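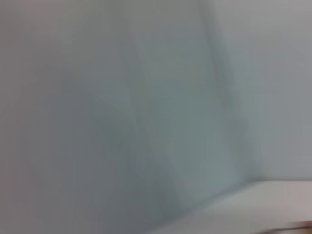

Step 4. Focus the wrist camera

Now the fun part - your Lellorix arm gets its eyes!

1. Park the arm and set the live view to 800 x 604.
2. Hold a printed page 200 mm from the lens.
3. Turn the lens ring slowly until the letters look crisp.
4. Lock the ring with a dab of nail polish.

Note: Walls and panels very close to the lens will still look soft.

Caution: Keep your fingers clear of the wrist joint while the power is on.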